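How to Replace One Damaged Board in a Click Laminate Floor

A heavy pan falls, and one board in the middle of the room has a deep chip. Many people think the whole floor must be taken up to that place. If the board is far from the wall, it is easier to cut it out and glue in a new one. I did this in my own kitchen with a board from the Petridis series, color number 3153, and the work took me one evening.

You need a circular saw with adjustable depth, a sharp chisel, a drill, a hammer, wood glue for floors, painter's tape and a vacuum cleaner. You also need one spare board from the same series. If you have none left, write the color number to the shop before you buy, as old colors are often changed a little.

Set the depth of the saw to the thickness of the board and no more. Under the floor there is foam, and it should stay whole. Draw a rectangle inside the damaged board, 4 cm from each edge, and from each corner of the rectangle draw a line to the corner of the board. Drill a small hole where the lines meet, then cut along all the lines. Stop the saw before the corners and finish with the chisel.
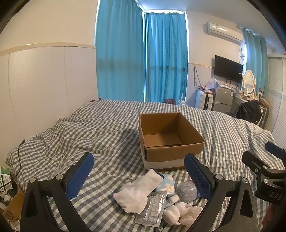

Can I use normal white glue for the new board?
Use a glue made for floor joints, for example the Stanov D3 type. Normal white glue becomes soft when water comes into the joint.

Lift out the middle piece first. The four side pieces then come out if you push them toward the center. Vacuum the hole well, also inside the grooves of the neighbor boards.

Now prepare the new board. Cut off the tongue on the short side and on the long side where it must go down, and remove the lower lip of the groove. Try the board dry. It should go in with the pressure of your hand.

Put a thin line of glue on the edges, set the remaining tongue into its groove at an angle and lower the board. Clean the glue with a damp cloth, fix the joint with tape and put heavy books on it until the next morning.

Written by Zofia Szewczyk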